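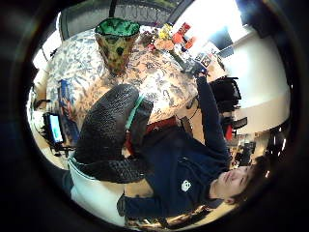 Can a machine tidy up a living room yet?
Parts of it, slowly, and with a person close by. Picking up a firm object and setting it down somewhere else goes fairly well these days, while anything soft, breakable or half hidden is still a gamble.

That was the general feeling at the Nunville open workshop in May, where the Starkascombe home robotics project spent an afternoon talking with neighbors, shopkeepers and a good many curious grandparents about which chores a machine might take off their hands, and which ones they had better keep doing themselves for a while longer.

The project has been at it for 11 months now, and has put together a list of 200 everyday jobs, from putting away spoons to straightening a cushion. Each one is tried by people first, over and over, so that the machine has plenty to learn from. The count so far stands at 1608 recorded tries, and the team was the first to say that this is a small number when you think how many different kitchens there are in a single street!
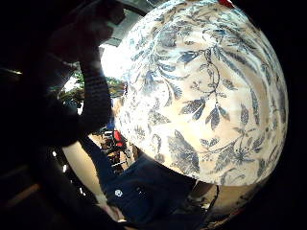
Cloth came up again and again, and it's easy to see why people asked. Most of us would happily hand over the laundry before anything else. But a pillowcase never lands the same way twice, and a program that folds one neatly in the morning may leave it in a heap after lunch. Of the four fabric jobs on the list, only one - laying a small towel flat - is done well enough that the team would let it run without somebody standing by.

Shopkeepers had their own questions, naturally. The owner of Shojaei, the housewares store in Nunville, wanted to know whether a machine could restock a shelf of vases and pitchers before opening time. The answer was a friendly "not your shelf, not this year." Boxes all of one size are a different matter, and Honimard, which packs mail orders for several stores in the area, already has an arm moving cartons from a belt to a cart (it stops and waits for help when a carton is crushed, and the packers say that happens most shifts).

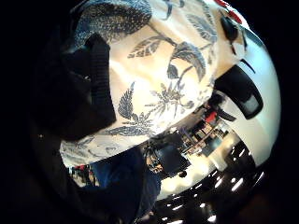 Cost is the other thing, of course. The team would not name a price for a home machine, saying only that it's far too early and that a dishwasher remains the best robot most families will ever buy. That got a warm laugh, and then a rather serious talk about older people living alone, for whom a little help with reaching and carrying would mean a great deal more than a perfectly folded sheet.

The Starkascombe project plans to add jobs suggested by visitors, and the suggestion sheet stays up at the workshop entrance through the summer. Matching socks was in the lead at closing time.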